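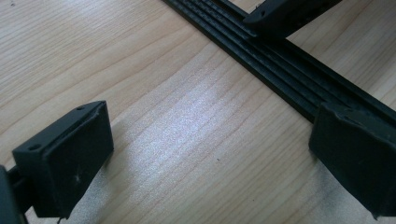 Should a small town keep its evening bus? I think it should, even when the bus is nearly empty.

Home | Opinion | Letters | Archive

In Grurnia the last bus leaves at 11, and my neighbor Anas El Fassi takes it home from the bakery. The town wants to stop it in June to save money. But a road also costs money at night - and we do not close the road.

We use cookies to improve your visit. Accept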